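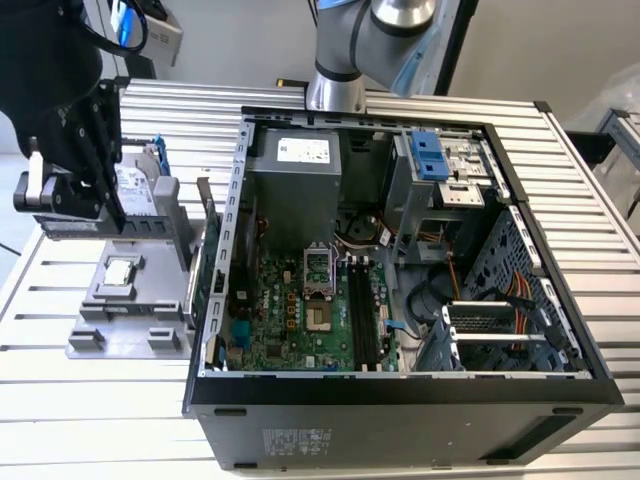
# Chapter 13: Inside the Desktop

Take the side panel off a desktop computer for the first time and you'll probably see a tangle. Wires in four or five colors, a big green board, metal boxes tucked into corners. Give it a few minutes! Almost everything in there has a clear job and a place to sit, and once you can name the main parts, the tangle turns into a map you can read at a glance.

Up to now we've treated the computer as a set of ideas: instructions, addresses, storage, signals on a bus. Now you get to put your hands on them. By the end of the chapter you should be able to open a tower, name its main parts, take out the processor and a hard drive, and put both back.

The activities were first worked out by Ismail Belkadi for the evening repair course at Korkari, and we've kept his order of work. Set aside 60 minutes for your first try. The second goes much faster, and it's a lot more fun because your hands already know where to go.

## 13.1 Laying out the work

Shut the computer down, unplug the power cord, and hold the power button in for a few seconds. Lay the tower on its side so that the motherboard is flat and facing you. Gravity is now on your side: the processor stays where you set it, and a dropped screw lands where you have a chance of finding it.

Clear a spot on the bench for the parts you remove. A tray with shaped recesses is best, especially for a processor, which is small, flat and easy to lose under a sheet of paper. Touch bare metal on the case before you touch any electronics, and use a wrist strap if your lab has them.

Then stop and look for a minute before you unplug anything. Find these parts on your own machine:

- **Power supply.** A metal box with a sticker listing its voltages. Follow its wires outward and you'll meet nearly every other part of the computer. On the outside of the case you'll find its power inlet.
- **Processor.** A square package with a metal lid, held down in its socket by a metal frame. You have to take off the cooler to see it. 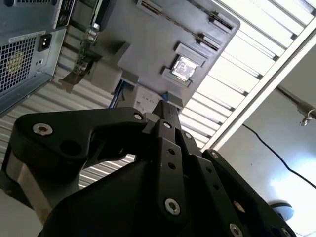

- **Memory slots.** Long, narrow, and close to the processor. The short distance matters, as you may remember from our work on signal timing.
- **Drive bays.** Metal cages for hard drives and disc drives. Many have a colored plastic latch in place of screws, so a drive comes out with one press and a pull.
- **Expansion slots.** Connectors in a row near the back of the case, where graphics cards, sound cards and network cards go.

## 13.2 The socket up close

Now for our favorite part of the board. Older desktop processors had pins on the underside, and the socket had holes to match. In a land grid array socket, or LGA, the arrangement is reversed. The processor has flat pads, and the fine, springy contacts are in the socket. Swing the load plate open, lift the processor straight up by its edges, and you're looking at a whole field of tiny gold contacts. It's a beautiful bit of engineering!

It's also delicate. Never brush the contacts with a finger or a sleeve, and don't try to wipe them clean.
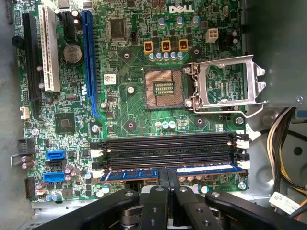 The four holes around the socket belong to the cooler, whose mounting hardware passes through the board or fastens to it. The cylinders standing nearby are mostly capacitors. Together with the chokes, they smooth the power on its way to the processor, which needs a very steady supply at a low voltage.

While you have the board in front of you, look for the coin-cell battery too. It keeps the clock running when the computer is unplugged. If an old machine wakes up convinced that it's February of some long-gone year, a worn-out cell is the first thing to suspect.

### Before you go on

Make a quick pencil sketch of your own board and label every part you can name. Leave a question mark beside anything you can't. Keep the sketch handy, as you'll add to it in Section 13.3, where we trace the power cables from the supply to the board and drives.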